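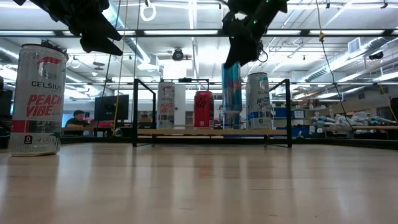
Do I have to give up caffeine to sleep better?
Nope! I still have mine, I just moved it earlier. My rule is none after 3 in the arvo, and that goes for tea and cola as well as coffee. Cans count too – a tall white Celsius in Peach Vibe might sound like a fruit drink, but it's an energy drink and I treat it like one. Read the label, add it to your day's total and have it with brekkie if you love it.

How long before I notice a difference?
Took me nine days, and the first few were rubbish (headachy, cranky, asleep on the couch by dinner). I started in September, when the mornings were getting lighter, and I reckon that helped.

What do you write in your sleep diary?
Bedtime, wake-up time, last caffeine, and a mark out of 100 for how human I feel. I fill it in at the table before I look at my phone.
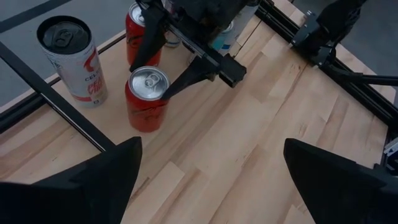
Some people like to add meals and exercise, but I got bored of that by the second page. Keep it short and you'll stick with it.

Can I get a copy of your diary page?
Yep, it's on the Multcombe Sleepers downloads page, free to print. The file is 830 KB, so it won't chew through your data.

I've been awake most nights for months. Will this fix it?
Please go and see your GP! I'm a tired person with a website, and they can check for things I can't.

Last updated 12 Jan 2019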